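Quiénes somos
17 de enero de 2024
Por la redacción de Siment

Siment arregla ordenadores desde hace 11 años y desconfía de casi todo lo que se vende para «acelerarlos». Somos dos socios y un taller pequeño. No creemos en los limpiadores milagrosos ni en los diagnósticos por teléfono.

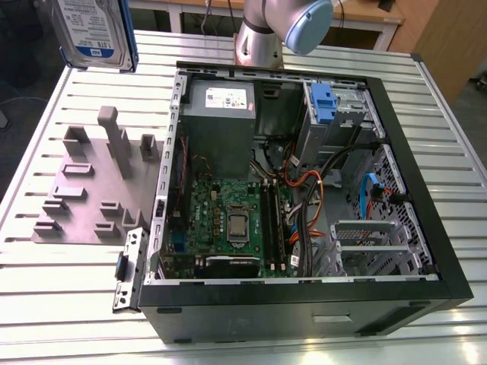 Tampoco vendemos contratos de mantenimiento. Desde mayo damos presupuesto cerrado, y si reparar no compensa, lo decimos.

Comentarios (2)

Groen: ¿Cerrado de verdad? Ya veremos.

Kenenis: A mí me cobraron lo que ponía.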